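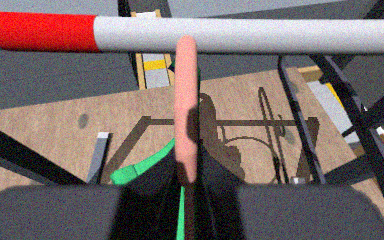 Please do not close the fingers on the real cell until the model has been corrected, came the reply from Brorstead at the start of the shift, and please record in the diary which of the two was found to be wrong. The request was accepted. Work on the machine was held for the morning and the simulated cell was opened instead.

Cell Diary, Bench Cell, Sostbridge Works
Mar 3, 2023

State of the cell on arrival. The arm was parked in its rest position with the brakes on. The isolator was locked off from the previous evening and the tag was in place. The air supply was shut at the wall and the gauge at the service unit read zero. The work order remains open under number 826, for replacement of the gripper fingers and a check of the tool offset. The handover note from the previous shift was brief. It stated that the new fingers had been fitted, that the arm had been moved once in slow mode, and that the tool had come down closer to the bar than expected. It did not state how much closer, and the joint positions had not been saved. The shift office has been asked to remind all crews that positions are to be saved before the arm is driven away from a fault.

Simulated cell. The model in use was the one supplied by Merivberg when the cell was accepted, with the changes made here last June. It was loaded on the engineering computer and the arm was brought to the point above the table where the trouble was reported. The wrist view was left running throughout. In that view the red and white bar lies across the upper part, with the pink piece standing upright before it, and the gripper fills the lower part. The tan tabletop behind carries a good deal of shadow from the surrounding framework. The shadows made it hard to judge distance by eye, and the crew was instructed to take no reading from the wrist view alone. All distances entered below come from the measuring tool in the software or from the gauge on the bench.

The red end of the bar is used as a check of left and right. A mirrored model was once loaded in this cell by mistake and ran for most of a day before the error was found. The handling sheet therefore calls for the color of the bar to be confirmed before any offset is changed. It was confirmed, and the sheet was signed.

Tool offset. The length of the tool held in the controller was compared with the length held in the model. They did not agree. The controller still held the figure for the old fingers. The model held a figure that matched neither the old fingers nor the new ones, and there is no entry in this diary to say when it was put there. The June changes are the likely source, as the tool file carries that month in its history, but the file does not show which line was altered. To the question from Brorstead, then, the answer for the record is that both were wrong.

The new fingers were measured on the bench, off the arm. Each finger was measured with the caliper three times and the middle reading was taken. The spare set was measured in the same way and agreed with the fitted set to within the limit on the drawing. The corrected length was entered in the model first. The approach was then run in the simulation at the lowest speed, stopped by hand short of the bar, and run again. The crew compared the clearance at each stop with the clearance calculated from the drawing. The third run was accepted. The screen recording of all runs has been placed in the folder for the work order, and the old tool file has been kept beside the new one under its original name.

It was noticed during these runs that the light in the model stands lower than the lamps over the real table. The shadows are longer than those seen at the bench. This has no bearing on the offset and was left as it is. A request to correct the light may be raised with Merivberg when the next set of changes is sent, at low priority.

Inspection of the arm. With the isolator still locked, the covers at the wrist were removed. The cable loom was clean and the ties were sound. One tie near the last joint had been drawn too tight by an earlier crew and had left a mark in the outer sleeve. The sleeve is not broken. The tie was cut away and replaced by one of the wide type, left loose enough to turn by hand. Crews are reminded that the narrow ties are for the cabinet only.

The hour meter stands at almost 3000. The grease change is due at that figure, and it was decided to bring it forward while the covers were off. The correct grease for the wrist was in the store. The correct grease for the base joint was not, the last tube having gone to the Mahama cell without an entry in the stock book. The wrist was therefore completed and the base joint was left. This is recorded as a part job, and the sticker on the base has been dated to show it. The used grease from the wrist was dark and smooth between the fingers, and a magnet passed through it picked up nothing that could be seen.

The bolts on the tool flange were checked with the torque wrench. All were to figure except one, which moved slightly before the wrench clicked. It was removed, cleaned and put back with fresh thread lock, and the flange was given a paint line across bolt and plate so that any further movement will show. It is not known whether that bolt played any part in the report from the previous shift. A loose bolt and a wrong offset would look much alike to a person standing at the fence.

Return to power. The covers were refitted and the area was cleared. The locks were removed by the persons who had placed them, in the order on the board. Air was restored slowly and the service unit was checked for leaks with soap solution. There was a small leak at the drain of the filter bowl. The seal was replaced and the leak stopped. The emergency stops were tested at the gate and at the pendant, and the gate switch was tested with the arm moving in slow mode. All acted correctly.

The corrected length was then entered in the controller. Two persons were present for the entry, one reading from the sheet and one typing, and the figure was read back before it was stored. The controller was backed up before the change and after it.

First movement was made in slow mode with the pendant held at the fence. The arm was brought down to the same point above the table as in the simulation and stopped. The clearance to the bar was measured with the block gauge and agreed with the model. The gripper was opened and closed in the air, clear of everything, until the crew was satisfied with the sound of it. There had been some concern over the left side, which closed with a light tick on the first few strokes. After 15 minutes of exercise the tick had gone. It should be listened for again at the next start, when the cell has stood overnight.

The production program was then run without parts. The counter at the start of this run read 826, which is the same as the number of the work order and has already caused one wrong entry in the log. The wrong entry was struck through with a single line and initialed. The counter read 868 when the run was stopped. No fault was raised by the controller in that time. The wrist was warm to the hand and no warmer than the elbow.

Matters not completed. The base joint is still to be greased. An order has been placed for the grease, and the store at Mahama has been asked to return any full tube in the meantime. The tool file in the simulation at Brorstead is a copy of the old one and must be replaced with the corrected file before anyone there prepares a program for this cell. The corrected file has been sent. Until Brorstead confirms in writing that it has been loaded, no program prepared at that site is to be accepted here, and a notice to this effect has been fixed to the cabinet door.

The handling sheet should also be changed. At present it asks for the tool length in the controller to be checked after a finger change and makes no mention of the model. A line has been added in pencil. The document office will be asked to issue it properly, with a space for both figures side by side.

Release of the cell. The cell was not released for production at the end of the shift. It has been left in rest position, isolated and tagged, with the fence closed. The next crew is to repeat the gauge check from cold before loading any part, and is to compare the result with today's figure on the sheet. If the two agree, the shift office may release the cell and close the finger change. The grease will be carried over to a work order of its own.

Spare fingers returned to drawer. Torque wrench signed back in. Caliper sent for its yearly check, the small one to be used until it comes back.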